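Baskets belong on the wall

I have been meaning to write this down since June, when my friend Jytte Østergaard came to stay and spent most of an evening on her knees in my laundry corner, looking for a clothespin.

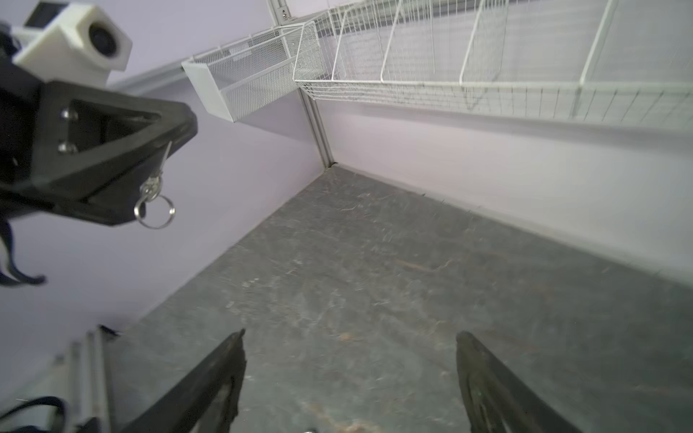 She was very polite about it. She has known me long enough to be otherwise, but she simply got up, brushed off her skirt and asked why on earth I kept everything I owned at ankle height. I had no good answer. I had always put baskets on the floor, my mother put baskets on the floor, and I suppose I thought that was where baskets lived. You bought one, you set it down somewhere handy, and for the rest of its life you nudged it along with your foot whenever you needed to sweep.

Well, I have come around entirely, and like most people who change their minds late I am now a bore on the subject. Baskets should hang. Put up a rail, put the basket on the rail, and leave the floor to be a floor.

My own house in Bivesden is not large. The laundry corner is the sort of space the listing called a utility room and my brother calls a cupboard with ambitions, and I had 3 baskets in there, which left me a patch to stand on if I kept my feet together. With the same baskets up on the wall I can turn around. I can carry a full load of sheets in without looking down! It is a small pleasure, but I have it every time I do the wash, and there aren't many home improvements I could say that about.

Cherry Mae Baluyot, who lives across the street and disagrees with me on principle, thinks hanging storage looks like the back room of a shop. She prefers a closed cabinet, everything behind a door. I see her point – a door hides a great deal – but I have opened her cabinet, and I would rather look at my mesh baskets than at whatever has been going on in there since she moved from Zemstead. Mesh keeps you truthful. You can see through it, so you notice when the old dust rags have begun to multiply, and you deal with them before they need a cabinet of their own.

I do like a basket with a solid front, though, and mesh everywhere else. You get a tidy face toward the room and you can still peek in from the side. White is my choice, partly for the light and partly for the way it goes with any wall color I might be talked into next.

There are things I would not hang. Potatoes, for one. Detergent in the big jug, for another – I tried it, and the basket drooped in such a reproachful way that I took it down the same afternoon. Heavy things can stay low, and I don't mind one jug on the floor, tucked well in by the machine.

Jytte is coming back before the winter. The clothespins are at shoulder height now, hers and mine, and I have left her a hook for her coat.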